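Home | Modules | Notes | Timetable | Staff

Robot Learning from Demonstration
Handout 7: Learning from corrections
Teresa Gouveia
08/06/2023

Read this before the practical. It follows on from Handout 6, where we trained a policy by plain copying and saw it drift. You will need the notation from that handout, though I have kept it light.

1. Where we had got to

In plain copying, a person drives the arms by remote control and we record what the cameras saw and what the joints did. A network is then trained to give the same joint commands when shown the same views. It works well near the recorded paths. Away from them it has nothing to go on, and small errors add up. The longer the task, the worse this gets.

The usual first answer is to record more. For our food task we went from 60 demonstrations to 300 and the policy did improve, but most of the gain came early. The later recordings were much like the first ones. The same person was doing the same thing from nearly the same start, and the policy already knew how to do that.

2. The method

Learning from corrections changes when we record. We train a first policy on a modest set, let it run, and keep a person at the controls. When the policy is about to go wrong, the person takes over, brings the arm back to a good position and hands control back. Only the part driven by the person is kept for training, together with the original set.

The steps are:

a) Train policy P0 on the first set, D0.
b) Run P0 with a person watching. Save each takeover as a short clip.
c) Add the clips to D0 to make D1. Train P1 on D1 from scratch.
d) Repeat with P1.

We train from scratch at step c. Carrying on from the old weights is quicker, but in our hands it made the policy forget the parts of the task it had been doing well. Idalina Vieira's notes on the Natavora arm report the same problem, and she gets round it with a smaller learning rate. Either is acceptable in your write-up so long as you say which you used.

3. Weighting the clips

Clips are short. If you mix them in as they are, they make up a tiny share of each batch and the network hardly notices them. We therefore sample so that half of every batch comes from clips and half from full demonstrations. Other splits are possible. With too many clips the policy becomes jumpy and starts "correcting" when nothing is wrong.

Also drop the moment just before each takeover. The policy was making its mistake then, and we do not want to teach the mistake. In our code this is the 20 frames before the switch. If your person is slow to react you may need more.

4. The task

We use moving steamed buns between a plate and a steamer as the running task. Buns are a fair test of the method. They are soft, so a grip that is too tight leaves a mark, and one that is too loose lets go on the way. They are also pale, and on a pale table the cameras find their edges hard to pick out. The pot adds a rim that the gripper has to clear on its way in and out.

A run counts as a success if every bun ends up where it should be, none is dropped and the pot has not been pushed out of place. Squashed buns are noted separately. Please do not invent your own scoring, or we cannot pool the results.

5. Results so far

Over three rounds we collected 131 clips. Training on the first 60 demonstrations plus these clips did better than training on all 300 demonstrations without them, and took much less of the operator's time. The gain was largest at the rim, where most takeovers had happened. There was almost no change in the first reach, which was already good.

Two cautions. First, one person gave all the corrections, so we do not know how far the result depends on her habits. Second, we tested with the pot in the same few places each time. When Engström's group moved the pot well away from those places, both policies did badly, and corrections gave no clear advantage.

The gripping force was fixed throughout. We have not yet tried letting the policy choose it.

6. For the practical

Work in pairs, one driving and one at the laptop. Swap after each round. Before you start, check that the arms move freely and that no cable will catch. The stop button is to be within reach of the person who is not driving.

Take over early. Students tend to wait to see whether the policy will sort itself out, and by then the bun is on the floor and the clip is of little use. A good clip starts while the mistake can still be put right in a second or two.

Write down, for each takeover, the stage of the task (reach, grip, lift, rim, release) and one line on what the policy was doing. You will need this for question 2 of the report.

The data go in the Zususer folder under your pair number. Bring a plot of takeovers per round to the next class.

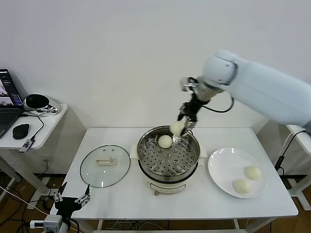 Idalina Vieira: I would add a warning to section 3. When we tried the half and half split with only a handful of clips, the network learned those few by heart and went straight for the same rescue every time. We now hold back until the first round has given us a decent spread of stages, and start the weighting from the second.

Related handouts
Handout 5: Cameras and calibration
Handout 6: Copying and drift
Handout 8: Choosing the grip force
Reading list: the Datby lectures
Practical sheet, February resit

Contact the module office | Copyright Teresa Gouveia | Back to top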